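작업대 셀 다시 맞추기, 이틀 걸렸다

2018년 1월 17일

지난 글에 댓글로 "그 셀 아직도 돌아가요?" 하고 물어보신 분이 계셔서 근황 겸 정비 기록 남겨요. 네, 돌아갑니다! 다만 이번 주는 거의 나사만 조이다 끝났네요 ㅎㅎ

저희 쪽 셀은 Provbridge 작업대에 Leltadov 팔을 얹은 구성이에요. 주방 장난감을 집어서 옮기고 담는 작업을 시키는데, 11월에 한 번 크게 손본 뒤로는 별일 없이 썼거든요. 그런데 새해 들어서부터 접시 쪽으로 갈 때마다 위치가 슬금슬금 밀리는 거예요. 처음엔 캘리브레이션 파일이 꼬였나 싶어서 예전 파일을 불러와 봤는데 똑같고, 케이블 다시 꽂아 봐도 똑같고. 반나절을 소프트웨어만 붙잡고 있었습니다. 로그도 줄줄이 읽었는데 에러는 하나도 없고요. 차라리 빨간 글씨라도 떠 주면 마음이 편한데 말이죠.

결국 범인은 상판이랑 레일 체결부였어요. 손으로 상판 모서리를 꾹 눌렀더니 미세하게 까딱하더라고요. 아 이거구나. 볼트 풀림 표시를 매직으로 그어 놨었는데 닦다가 다 지워진 모양이에요. 요즘은 페인트 마커로 바꿨어요. 알코올로 문지르면 이것도 좀 벗겨지긴 하는데 매직보다는 훨씬 오래갑니다.

첫날은 전부 비우고 시작했어요. 장난감은 상자에 쓸어 담고, 전원 내리고, 팔은 접어서 고정. 레일 볼트를 전부 한 바퀴 풀었다가 가운데부터 바깥쪽으로 번갈아 조였습니다. 한쪽 끝부터 순서대로 조이면 반대쪽이 살짝 뜨는데, 제가 11월에 딱 그렇게 했던 것 같아요(과거의 나, 반성해라). Nnaji 토크 렌치를 드디어 제값 하게 써먹었네요. 이거 살 때 진짜 고민 많이 했는데 사길 잘했어요.

상판에 뚫린 구멍도 청소했어요. 여기에 먼지랑 부스러기가 은근히 들어가서 기준 핀이 끝까지 안 앉을 때가 있거든요. 면봉으로 파내고 에어로 불고, 핀 꽂아서 흔들어 보고. 구멍 하나는 안쪽에 굳은 접착제가 있어서 이쑤시개로 한참 긁었습니다. 양면테이프 붙였다 뗀 자국인데, 앞으로 상판에 테이프 붙이지 말자고 저 자신과 약속했어요. 며칠이나 갈지는 모르겠지만요.

둘째 날은 원점 다시 잡기. 핀 위치를 찍어서 좌표를 새로 넣고, 팔 베이스 기준 높이도 다시 쟀어요. 팔 끝에서 재는 거리 기준값은 700 mm로 두고 시작했고요. 속도를 40%로 낮춰서 빈 상판 위를 먼저 몇 번 훑게 했는데, 이때 비상정지 버튼에서 손 떼면 안 됩니다. 예전에 커피 마시면서 보다가 팔꿈치가 칸막이를 긁은 적이 있어서요. 그 뒤로 커피는 무조건 끝나고 마셔요.

그다음이 제일 좋아하는 순서, 물건 다시 깔기! 저는 일부러 반듯하게 안 놓습니다. 딱딱 줄 맞춰 놓고 테스트하면 성적이 잘 나오는데 막상 조금만 흐트러뜨리면 바로 헤매거든요. 그래서 컵은 옆으로 눕히고, 뒤집개는 프라이팬 위에 걸쳐 두고, 케첩병은 접시 위에 눕혀 놔요. 특히 채반이 은근히 까다로워요. 구멍이 잔뜩 뚫려 있어서 깊이값이 지저분하게 나오는데, 낮은 각도로 조명을 바꿔 봤더니 좀 나아졌습니다. 장난감 오븐은 제일 크고 키도 있으니까 맨 나중에 올리고, 팔이 넘어가는 경로에 안 걸리는지 따로 한 번 더 돌려 봐요. 문 손잡이가 앞으로 나와 있어서 본체 치수만 믿고 여유를 잡으면 위험해요.

카메라 노출도 손봤어요. 흰 상판이 너무 밝게 날아가면 연한 색 물건들 윤곽이 흐려져서, 바나나 껍질 끝 같은 데가 상판이랑 붙어 보이더라고요. 자동 노출은 껐고요. 창가 블라인드도 내렸습니다. 해 지는 시간마다 결과가 달라지던 게 이걸로 꽤 줄었어요.

다 맞추고 나서 연속으로 158번 돌렸는데 접시 쪽 밀림은 다시 안 나왔어요. 한 번 딸기를 놓치긴 했는데 그건 그리퍼 패드가 닳아서 그런 거라 따로 주문 넣었습니다. Clorndale에서 파는 실리콘 패드인데 이번엔 좀 두꺼운 걸로 골라 봤어요. 두께가 바뀌면 닫힘 폭도 다시 잡아야 하니까... 네, 일이 또 생겼죠. 누적 사이클이 765를 찍었길래 정비 노트에 적어 두고, 볼트 점검 날짜도 달력에 넣어 놨어요.

패드 오면 교체하면서 또 글 쓸게요. 혹시 페인트 마커 중에 알코올에 안 지워지는 거 아시는 분은 댓글 좀 부탁드려요! 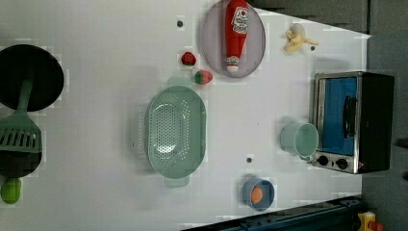 물건 배치한 작업대. 오른쪽 아래가 레일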